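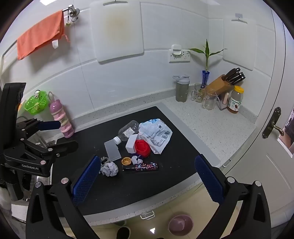
Brukerel is a word list of household waste terms in English, made for people who write sorting leaflets, council web pages and small phone apps. It contains 1,591 entries, and each entry has one everyday name, the variants we have met, and a short note about usage. We prefer the name a neighbour would say. So a clear plastic bottle on its side with a white cap is two entries for us, "plastic bottle" and "bottle cap", and the crumpled bag beside it is under "plastic bag", with "carrier bag" as a variant.

What is in the files

terms.csv holds the entries, one in each line.
variants.csv holds the other names and points back to the entry by its number.
notes.txt has the longer remarks, for example why "tin" and "can" are kept together.

All files are UTF-8 and the separator is a semicolon. Please be careful with spreadsheet programs, they sometimes change the entry numbers into dates.

Where the words come from

The first 1,000 entries were collected from printed leaflets by the Stimia project. The others were sent by readers of the Asfaw newsletter and checked by 2 editors. When the editors did not agree, the entry has the mark "open" in the last column.

Known problems

Words from Scotland and Northern Ireland are few. Garden waste is thin, and medical waste is left out completely. The list does not say which bin an item belongs in, as this is different from one council to another.

Versions

Version 4 was put online on Sep 8, 2024. It corrects the spelling of many variants and removes the brand names. The next version is planned for December, together with the Cenora search page.

Corrections are welcome. Please give the entry number and the place where you heard the word.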